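About the Memley School of Household Practice

The Memley School of Household Practice offers day and evening instruction in the ordinary work of keeping a home. The school was founded in Gremthorpe as a single evening class in laundry and mending, and it moved to its present building when the class outgrew its room. To date, 1,642 students have completed one or more of our courses.

Our students are adults of all ages. Many are setting up a first home of their own. Others are returning to independent living after an illness, or are preparing for paid work in housekeeping or residential care. No previous experience is required for any course, and students may enroll at the start of any term.

Courses

The school currently teaches 11 courses. Kitchen Care, the longest of these, covers dishwashing by hand and by machine, the cleaning of sinks and drains, the care of countertops, and the storage of food and tableware. Shorter courses are offered in linens, floors, household records, and seasonal cleaning. The January term is reserved for review and for students who wish to repeat a unit.

Instruction is practical. A typical session opens with a brief talk, after which students carry out the work themselves and the instructor reviews the result with each of them. Written handouts are provided, and students are encouraged to keep them for use at home.

Our Facilities

The building contains 2 teaching kitchens, a laundry room, and a sewing room. The Zheng Kitchen, named for the family whose gift paid for its renovation, is arranged as a home kitchen – white cabinets, a white countertop with a stainless steel double sink, and a dishwasher built in beneath the counter. A marble backsplash runs behind the sink, and the counter extends into a desk area by the window, where household records are taught.

Students in Kitchen Care learn to load a dish rack so that each cup and plate is held securely and can be reached by the spray. They also learn which items should be kept out of the machine and washed in the sink.

Kitchen Care in the Zheng Kitchen
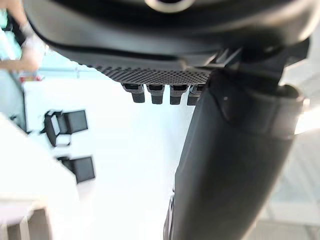
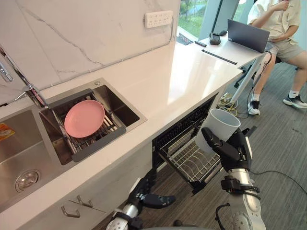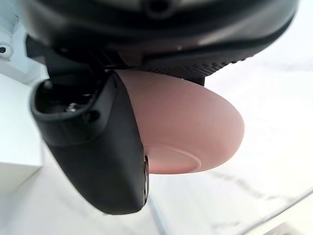 The student lounge is located on the ground floor and is open throughout the day. It has a lending shelf of household manuals, a tea station, and an Atari console donated by a former student. Students are asked to wash and put away any dishes they use.

Admission and Fees

Applications are accepted throughout the year. A deposit of $100 reserves a place and is applied to the course fee. The deposit is refundable until the first session has been held. Reduced fees are available to residents of Gremthorpe and to students referred by a social service agency – please include the referral letter with the application form.

Prospective students may visit the school by appointment. The office can also provide course outlines in large print.

Page last revised 2023-06-24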